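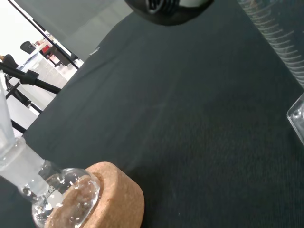 May, bench 2: solvent still changeover and wash water log

Started 8:40. Carried over from last entry: the Takedach recirculating chiller was holding setpoint but the return line read high whenever the still ran above half power. Flow at the condenser outlet measured with a cylinder and stopwatch, 640 mL/min. The Fothergill manual wants 2000 for this condenser at full power. So the chiller is fine and the line is choked.

Pulled the inline filter. Brown slime on the mesh, some scale. Rinsed, brushed, refitted. Flow went to 1150, still short. Removed the quick connect on the return side and found the O-ring displaced into the bore. Replaced from the drawer (two left, reorder). Flow now 1980. Good enough.

Coolant was cloudy. Drained the loop, flushed twice with deionized water, refilled with the premixed glycol from Omport. Wrote the month on the reservoir lid with paint pen, since tape falls off.

Glassware for the toluene runs checked before use. Looked for star cracks at the base of the necks and for chips at the ground joints. One adapter rejected, chip on the inner lip, put in the repair box. Joints wiped down with hexane to get the old grease off. Light grease on reassembly, upper third only. 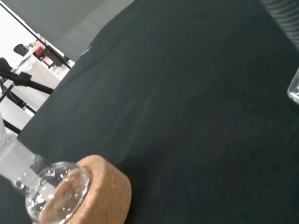

Separations Group, Plamby Annex, Room 355

Toluene run, first cut. Charged the pot, two boiling chips, nitrogen on at a slow bubble. Mantle to 30 percent, then 45 once the reflux ring reached the column. Head temperature settled at 110.4 and stayed there for the main fraction. Forerun was cloudy and went to waste. Main fraction clear. Karl Fischer on the main fraction gave 38 ppm water, against 61 ppm last time at the same reflux ratio. Do not read much into this yet. The syringe was a new one and the titrator drift was lower than usual.

Return line temperature at full reflux: 3.1 degrees over supply. Before the O-ring fix it was 8. Supply unchanged.

Things left open:
- Head thermometer reads 0.2 low against the reference probe. Not corrected in the numbers here.
- Second run at the same settings before anyone changes the reflux timer.
- Hose clamp on the supply side is rusted. Swap at next drain.
- Waste can under the hood is three quarters full.

Shut down 4:15. Mantle off first, water left on for half an hour, nitrogen left on overnight at the low setting.

2 comments | 0 shares

Recent entries
Rotavap vacuum leak, second attempt
Drying sieves: oven schedule
Fothergill column repack
Titrator drift notes

Separations Group notebook, internal use. Back to top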